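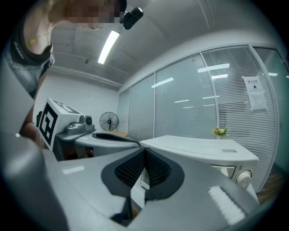 ## About Rekside

Rekside collects examples for people who train robots. A customer tells us which everyday jobs their system has to learn, and we do those jobs by hand, many times over, with grippers that record as we go. The recordings are checked, labelled and sent off. We don't build robots and we don't train the models ourselves.

The company was started by Heiðrún Hjaltadóttir and Esben Kárason, who had both worked on the software side and spent most of their time waiting for data. Their first order was 300 recordings of folding a tea towel. It took far longer than they had quoted for, mainly through having to throw out the early ones and start again.

## How we work

Our collectors use hand-held grippers with two padded fingers. The person holds the gripper, does the task with it, and the camera on the gripper records what the fingers are doing. White cubes with black-and-white square markers are fixed to grippers so that software can work out where they were and how they were turned at each moment.

We work in ordinary rooms. Ours have fluorescent tubes, glass partitions with blinds, a fan, and usually flowers on something. A system that has only seen a bare bench tends to do badly in a kitchen or an office, so we leave furniture where it is and move it between batches.

A normal job goes like this:

1. We agree a written task sheet with the customer, including what counts as a failed attempt.
2. Two collectors try the task and tell us what is wrong with the sheet.
3. We record a trial batch of 60 and send it over.
4. Once the customer has accepted the trial, we record the rest.
5. Every recording is watched by someone who didn't make it.

Failed attempts are kept and marked as failed. Some customers want them and some don't. Dropping a cup and picking it up again is often more useful than a clean run, and we will say so if asked.

## Who we are

There are 12 of us. Heiðrún runs the company and handles new enquiries. Esben looks after the grippers, the cameras and the recording software.

Dymphna Madigan is in charge of collection. She writes the task sheets and trains new collectors, who spend their first week on practice tasks that are not sold to anyone. Lesego Hlongwane leads checking and labelling. Vilhjálmur Blöndal joined us in November to deal with storage and delivery, which had been done until then by whoever was free.

Collectors are employed by us and paid by the hour. We don't pay per recording. People take a break between sets, as holding a gripper up is tiring on the wrist and shoulder.

## Privacy

Faces are blurred before any recording leaves us. Visitors are welcome but are asked not to take photographs in the collection rooms, where customers' tasks may be set up.

## Working with us

Our task list has 279 entries at present, mostly kitchen, laundry and desk work. We can send it on request. We don't take on tasks with blades, hot oil or animals.

For new projects, write to Heiðrún. For anything about a delivery you have already had, write to Lesego and give the batch number.

Page last updated 28 January 2023.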